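Keeper workshop notebook, Morley Conservation Breeding Unit
Entry date: May 16, 2024
Entered by: Yasir Jafri
Read and initialed by: Jawad Soomro

1. Purpose of this entry

This entry records the work done in the unit workshop and the adjoining incubation room on the spur-thighed tortoise group, and sets out what remains to be done before the animals are moved to outdoor pens in June. It continues the entry on lamp brackets. Colleagues covering the weekend should read sections 3 and 6 before handling any eggs.

2. State of the incubation room

Both incubators were running at the start of the shift. Incubator A, the older cabinet, was set to 31.5 degrees Celsius, and the probe placed at egg level read 31.2. Incubator B was set the same, and its probe read 31.4. The difference is within what we accept. The probe in A was moved to the rear shelf at midday and left for an hour, after which it read 30.8. The rear shelf has always been the cooler one in that cabinet, and we have been placing eggs there only when the front is full. I have marked the shelf edge with yellow tape so that the practice is plain to anyone who does not know the cabinet.

Humidity in B had fallen below the level written on the door card. The water tray was low. It was refilled with distilled water, and the reading had recovered by the early afternoon check. The door card in B is out of date in another respect: it still gives the old turning instruction, carried over from the pheasant season. Tortoise eggs are not to be turned. I have struck the line out in ink and initialed it. A new card should be printed.

3. Clutches

There are 41 eggs in the two cabinets. The clutch from the female known as Dikeck was laid in the sand box on the south side and lifted the same evening. Each egg was marked on top with a soft pencil before it was moved, and the mark was kept upward throughout. This is the method we agreed on last year and it should not be varied.

Candling was carried out on the oldest clutch only. Blood vessels were plain in most of the eggs. Two showed nothing and have been left where they are, in a separate tub at the front of A, to be looked at again at the next candling. I do not wish them discarded yet. Last season one egg that had been written off at this stage hatched, late and small, and the animal is now feeding normally in the rearing room.

One egg in the second clutch has a dent near the mark. It was present when the clutch was lifted and is noted in the lay book. It may be a drying dent. The tub has been given slightly more moisture in the vermiculite and the egg will be looked at daily, by eye and without lifting it.

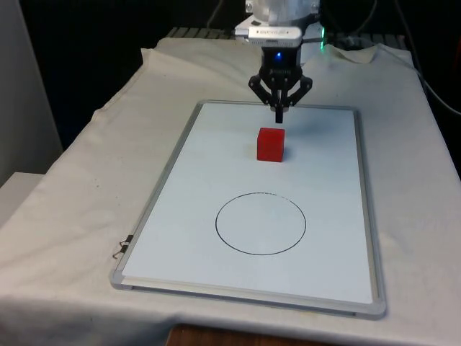
4. Rearing room

The rearing room holds last season's hatchlings in the long tables built by the workshop. All were weighed. Weights are in the green ledger and are not repeated here, except for the following, which need attention.

The hatchling with the notched marginal scute has lost weight for a second weighing in a row. Its table mates have gained. It was seen to eat at the morning feed, though slowly, and it tended to wait until the others had moved off. It has been put by itself in the end section of the table with its own dish and hide. Bathing is to be daily for this animal and every second day for the rest.

Another hatchling had a small crust at the corner of the left eye. It was cleaned with saline on gauze. The eye beneath was clear and open. If the crust has returned by the next morning, the veterinary practice should be called without waiting for the routine visit.

The largest of the group weighed 212 grams, which is heavier than I would wish at this age. The diet sheet has been amended to take out the second offering of soft leaves. Dandelion, plantain and hawkbit should make up the bulk of the feed, with cuttlebone available at all times. The grocery lettuce left in the refrigerator is for the rabbits and should be labeled as such.

5. Bench work

5.1 Lamp brackets. The brackets made from flat steel have held up under load for the trial period without slipping. The wing nuts supplied with the first batch were too short in the thread, and the replacements from Bodby fit properly. All brackets over the rearing tables have now been changed. Those over the quarantine table have not, and the old ones there should be checked by hand at each lamp change. A lamp falling into dry substrate is the most serious fire risk in the building, and every fitting is to have its second chain attached at all times.

5.2 Nest box lids. Three new lids were cut for the sand boxes and fitted with hinges at the rear. The hinges bind a little when the wood swells. I have planed the back edge of one as a trial and will do the same to the others if it moves freely after a week of damp weather. The lids need a prop. At present they are being held up with whatever is nearest, and on one occasion this was a trowel.

5.3 Pen boards. The outdoor pens take 24 boards in all. The existing boards were brought in and laid out on the workshop floor for inspection. Those with soft ends were cut back where enough length remained, and the others were set aside for use as path edging. New boards have been ordered from Butt in untreated larch. Delivery has been promised before the end of the month. The boards must be set into the ground by at least the depth of a spade blade, as the adult male digs along the north side and got beneath the edge in two places last summer.

5.4 Shade frames. The mesh on the two older frames has become brittle and was removed. New mesh was stapled to one of them. The staples were driven from the outside so that no points face the animals. The second frame is waiting for a corner repair, and the glue should have a full night in the clamps before the mesh goes on. 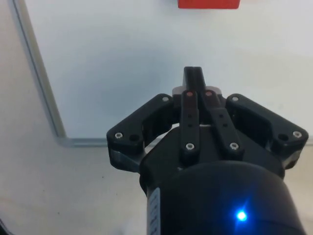

6. Handling and hygiene

The order of work remains as before: eggs first, then hatchlings, then adults, then quarantine. Gloves are changed between rooms. Footbaths are to be refreshed each morning and again after any delivery has come through the side door. The footbath outside quarantine had been moved to let a cart pass and was not put back. It has been returned to its place and a painted outline put down on the floor.

Please do not carry the egg tubs with one hand, even for the short distance between the cabinet and the bench. The tubs flex when they are held by one side, and the eggs at the middle can roll.

Visitors on the behind-the-scenes tour may look into the rearing room through the door panel. They may not enter while the hatchling with the eye complaint is under watch. The tour guides have been told in person, and a notice has been put on the door.

7. Records and marking

The group stands at 271 entries in the stud register since the unit began its own numbering. This includes animals that have since gone to other collections. In checking the register against the cards I found two animals entered under the same number, an error that goes back several seasons. The animals themselves are not in doubt, as both are microchipped and the chips were read again. The later of the two has been given the next free number, and a cross-reference has been written beside both entries so that the old paperwork can still be traced.

Plastron photographs are due for all animals of more than 100 grams. The pattern settles as they grow, and the comparison is of use only when the photographs are taken squarely and in the same light. The gray card should be in each one. It was missing from the drawer and was found behind the scales.

Transfer papers for the pair going out on loan have been completed on our side. The receiving collection has asked for a fecal screen within the two weeks before travel. Samples are to be taken from each animal separately, and the pair should therefore be housed apart for as long as that requires.

8. Notes from Jawad Soomro

I have read the above and agree with the change to the diet sheet. On the point of the two blank eggs, I would give them until the following candling but no longer, and they should come out at once if there is any smell or weeping from the shell.

On 5.3, please measure the north side again before the boards are cut. My recollection is that the ground drops at the gate end and that last year we were short there. I would prefer a flat stone beneath the gate to a deeper board.

On 5.1, I should like the quarantine brackets changed this week and not left until the table is empty. There is enough room to work if the animals are boxed for half an hour.

9. Outstanding

Print new door card for incubator B.
Change brackets over quarantine table.
Props for sand box lids.
Second candling, front tub of A included.
Eye check, morning and evening.
Fecal samples from the loan pair, once separate housing is ready.
Measure north side of outdoor pens, gate end in particular.
Order vermiculite, medium grade. One bag remains, opened.

Evening readings: A 31.3, B 31.5. Lamps off in the rearing room at the usual hour. Side door locked. Spare key returned to the hook.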